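Pinsel richtig auswaschen, lagern und retten: meine Tipps aus der Werkstatt

Kategorie: Haushalt & Werkstatt > Streichen und Lackieren

Ich gebe es gleich zu: Früher habe ich Pinsel nach dem Streichen in ein Glas Wasser gestellt, »nur bis morgen«, und sie dann im Oktober wiedergefunden. Krumm, hart, mit einem Ring aus eingetrockneter Farbe um den Stiel.
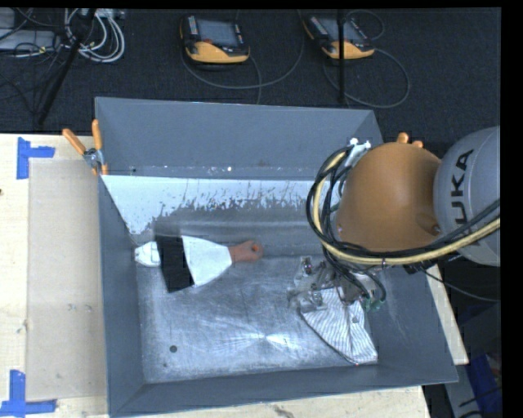
Inzwischen streiche ich so viel, dass mir das zu teuer geworden ist. Im letzten Jahr kamen unser Gartenzaun, die Kellertür und zwei alte Kommoden dran, die unter dem Lack noch viel schöner waren als gedacht (eine davon steht jetzt im Flur und ich freue mich jedes Mal, wenn ich vorbeilaufe!). Und irgendwann fragt man sich dann doch, warum die Pinsel der Großeltern Jahrzehnte gehalten haben und die eigenen gerade mal ein Wochenende.

Vor dem Streichen

Neue Pinsel streiche ich erst ein paar Mal kräftig über den Handrücken und zupfe die losen Borsten heraus. Danach wasche ich sie einmal mit lauwarmem Wasser und einem Tropfen Spülmittel aus und lasse sie über Nacht trocknen. Klingt übertrieben, aber wer schon mal mit der Pinzette Borsten aus halbtrockenem Lack gefischt hat, macht es freiwillig.

Bei Acryllack tauche ich den Pinsel vor dem ersten Strich kurz ins Wasser und streiche ihn auf einem Lappen gut aus. Die Farbe zieht dann nicht so hoch in die Borsten, und genau da oben, am Ansatz, geht ein Pinsel ja meistens kaputt. Überhaupt: nur das untere Drittel in die Farbe! Ich muss mir das selbst immer wieder vorsagen, wenn es schnell gehen soll.

Pause machen, ohne auszuwaschen

Für eine Kaffeepause wickle ich den Pinsel stramm in Frischhaltefolie. Für eine Nacht kommt er so eingewickelt in einen Gefrierbeutel, Luft rausdrücken, zu. Bei Lacken auf Ölbasis hat das bei mir auch schon zwei Nächte lang geklappt, bei Wandfarbe würde ich es nicht ausreizen. Alufolie geht zur Not auch, reißt mir aber ständig ein.

Auswaschen bei Wandfarbe und Acryl

1. So viel Farbe wie möglich in den Eimer zurückstreichen, den Rest auf alter Zeitung ausstreichen, bis kaum noch etwas kommt.
2. Pinsel in einem Eimer mit lauwarmem Wasser ausdrücken. Heißes Wasser lasse ich weg, das nimmt mir der Leim am Borstenansatz übel.
3. Einen Klecks Kernseife oder Spülmittel in die Handfläche und den Pinsel darin kreisen lassen, dabei die Borsten mit den Fingern auseinanderspreizen.
4. Klar nachspülen, ausschütteln (draußen, bitte, ich spreche aus Erfahrung) und mit den Fingern wieder in Form streichen.

Das Schmutzwasser kippe ich nicht in den Gully und auch nicht aufs Beet. Ich lasse den Eimer stehen, bis sich die Farbe abgesetzt hat, und den Bodensatz lasse ich eintrocknen. Bei größeren Mengen frage ich am Wertstoffhof nach, die Regeln sind ja überall ein bisschen anders.

Auswaschen bei Öl- und Kunstharzlack

Hier braucht es Pinselreiniger oder Terpentinersatz. Ich nehme ein altes Gurkenglas, fülle 200 Milliliter ein und drücke den Pinsel darin mehrmals gegen den Rand, mit Handschuhen und offenem Fenster. Danach kommt das Gleiche noch einmal in einem zweiten Glas mit frischem Reiniger, und zum Schluss Seife und Wasser. Den gebrauchten Reiniger schraube ich zu und stelle ihn weg. Nach einigen Tagen sitzt die Farbe unten, und was oben klar ist, gieße ich vorsichtig ab und nehme es fürs nächste erste Glas. Beschriftet wird natürlich alles, und es steht so hoch, dass keine Kinderhand drankommt.

Ganz wichtig: Lappen mit Leinöl oder ölhaltigen Lasuren niemals zusammengeknüllt liegen lassen, die können sich von selbst entzünden. Ich breite sie draußen einzeln flach aus, bis sie durchgetrocknet sind.

Harte Pinsel retten

Bei eingetrockneter Acrylfarbe hilft oft warmer Essig. Ich stelle den Pinsel 60 Minuten hinein, knete zwischendurch und kämme die Borsten dann mit einem alten Metallkamm aus, immer vom Stiel weg. Schön riecht das nicht! Manchmal braucht es zwei Durchgänge, und manchmal ist einfach Schluss. Solche Kandidaten hebe ich trotzdem auf, denn zum Abstauben von Fensterrahmen, zum Leimauftragen oder um Sägespäne aus den Ecken zu fegen sind sie prima.

Trocknen und aufbewahren

Zum Trocknen lege ich Pinsel flach hin oder hänge sie mit den Borsten nach unten auf. Steht ein nasser Pinsel aufrecht, läuft das Wasser in die Zwinge und der Holzstiel quillt. Bei mir hängt dafür eine Gardinenstange von Strömberg quer über der Werkbank, mit Haken aus der Restekiste. Wenn alles trocken ist, wickle ich die guten Pinsel in ein Stück Packpapier und schlage es unten um, dann bleiben die Kanten gerade. Naturborsten bekommen noch ein Stückchen Zedernholz mit in die Schublade, wegen der Motten.

Tags: Pinsel reinigen, Lackieren, Werkstatt, Deko selbst gemacht

Kommentare (3)

zaunkoenigin
Das mit dem Gefrierbeutel mache ich seit Jahren auch mit der Farbrolle, samt Bügel. Geht wunderbar!

holzwurm_900
Essig hat bei meinem Heizkörperpinsel leider gar nichts gebracht, der war aber auch seit dem Frühjahr steinhart. Geht das auch bei Latexfarbe?

kellerkind
Mottenschaden am Pinsel, jetzt weiß ich endlich, warum mein teurer so löchrig aussieht. Zedernholz steht auf dem Zettel, danke dir.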